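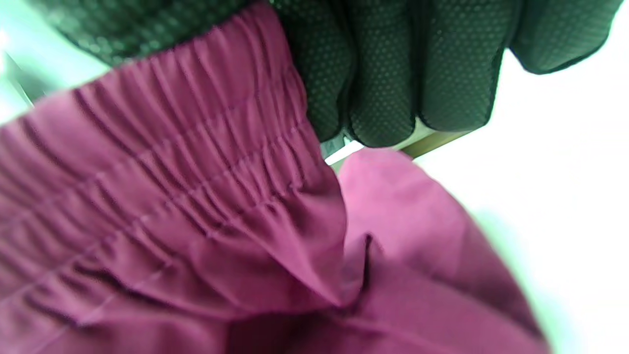

Elasticated waistbands: which way round do you fold them?

Wisstead Household Forum > Laundry and Linen > Folding and Storage

hemline_67
Trying to settle on one method for trousers and skirts with gathered elastic waists. I mean the wide kind, with several rows of stitching through the band. Flat-waisted things I fold in half lengthways, then in thirds, and they stand up in the drawer. The gathered ones won't do it. The waist end is narrower than the hips and a good deal thicker, so the stack leans and the front row slides down.

Drawer is 80 cm wide inside and is shared with jumpers. Suggestions please, preferably from people who have a lot of these.

Fuklow
Waistband to the inside. Fold in half lengthways, lay it flat, then bring the waistband down to the knee and the hem up over it. The thick part ends up in the middle of the parcel and the outside faces are both plain cloth. They stand well enough.

tansy_b
Disagree with the above. If the band is in the middle you get a lump and the parcel rocks on it. I put the band at the bottom edge, against the drawer base. It is the heaviest part, so it works as a foot. You then pick the garment up by the folded edge at the top.

Fuklow
It only rocks if the gathers are left bunched. Hold the band at both side seams and pull it out to full width once before folding, then let it relax on the table. The ripples space themselves evenly and the lump goes down by half.

tansy_b
By half is generous. I have just tried it on a viscose skirt with four rows of stitching and the difference is 3 mm.

Preben Kirkegaard
A point on fabric. Viscose and other slippery cloths behave differently from cotton jersey. Jersey holds a crease by friction and will stand whichever end is down. Viscose needs the band as a foot, as tansy_b has it. I sort the two kinds into separate rows and fold them differently.

On handling: pick up by the band with the whole hand across the top edge, fingers over the front and thumb behind. Picking up by one corner twists the gathers and you have to lay the thing out again.

hemline_67
Thanks. Mine are mostly viscose or a viscose mix, so I will try the band at the bottom. Does the elastic suffer from being kept under the weight?

Preben Kirkegaard
No. It is at rest length. Heat does more harm. I stopped tumble drying anything with a multi-row band after two of them went slack on one side.

clarov_mill
Rolling has not been mentioned. Start at the hem and roll towards the waist, then turn the band back over the roll like a cuff. The elastic holds it closed. No standing up needed, the rolls lie side by side. I have 100 cm of drawer and everything with elastic goes in one layer.

Fuklow
Rolled viscose comes out with creases across the leg.

clarov_mill
Only if rolled tight. Mine are worn straight from the drawer.

tansy_b
The cuff trick also keeps the band stretched for as long as the garment is stored. I would use it for a suitcase and not for a drawer.

clarov_mill
Fair point if they sit there all winter. Mine are in and out every fortnight.

bach_lane
Slightly off the question, but a divider cures the leaning whichever fold you use. I cut stiff card to 181 mm high and put one between every few garments. Before that the row fell over each time I took something from the front.

hemline_67
Reporting back. Band at the bottom, pulled out once and relaxed first as Fuklow says, card dividers as per bach_lane. The row stays up with the drawer half full. The one jersey pair went in Fuklow's way and is fine. I have not tried rolling.

Fuklow
Then you are using my method for jersey and my preparation for the rest. I will take that.

tansy_b
Band at the bottom, though.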